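To: Vudilstead residents' services list
From: Alun Gough
Date: July 18, 2020
Subject: Re: Bedding and nightwear, folding before storage

Dear colleagues,

Thank you to the Himis house staff for the message quoted below. I am replying to the whole list, as two other houses have raised the same points with me.

> We have read the revised linen guidance and have two questions.
> First, section 3 says that plush and fleece items are to be
> folded "separately from flat bedding." Does this cover the
> nightwear as well as the blankets? Second, is there any objection
> to folding on the bed? Our linen room table is too small for the
> larger blankets, and they end up on the floor.
> Himis house

On the second question, there is no objection. The bed should be made first, with the duvet pulled straight, and the items sorted on top of it. Please take one piece at a time from the heap. Plush items cling to one another, and a dark piece left bunched on a larger fleece blanket is easily rolled up inside it and sent to the wrong shelf.
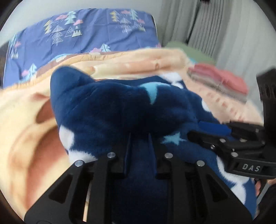 Large fleece blankets are to be folded in half lengthwise, then in half again, and then in thirds. Any trimmed edge should finish on the outside of the fold so that the size of the blanket can be judged on the shelf. Blankets should not be rolled. The Jaller cupboards have a shelf depth of 15 inches, and rolled blankets keep the doors from closing.

On the first question, section 3 does apply to nightwear. The wording will be corrected in the October edition. Until then, please read "plush and fleece items" as including robes, pajama tops and any other garment of that material.

Garments that open at the front should be laid face up and smoothed from the collar down. Straighten the collar before anything else, and see that the two sides of the front meet evenly along the fasteners. Pockets should be checked by hand and pressed flat. The sleeves are then drawn out to the sides and folded in across the body.

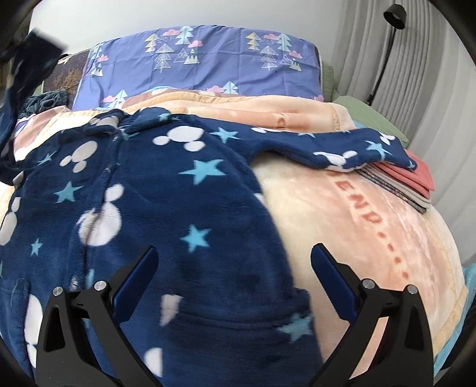 Finished pieces may be stacked at the side of the bed until the whole load is done. Matching tops and bottoms are to be kept together, with the top placed uppermost. Where only one part of a set can be found, please put it on the Deng shelf with a slip giving the house and the date. Items are held there for 40 days.

Each house should already have its own copy of the linen guidance, reference 471. A replacement may be requested from my office by return message. Houses that have made local changes to the shelf order are asked to send me a short note of them before the October edition is prepared.

Sincerely,

Alun Gough
Household Services
Vudilstead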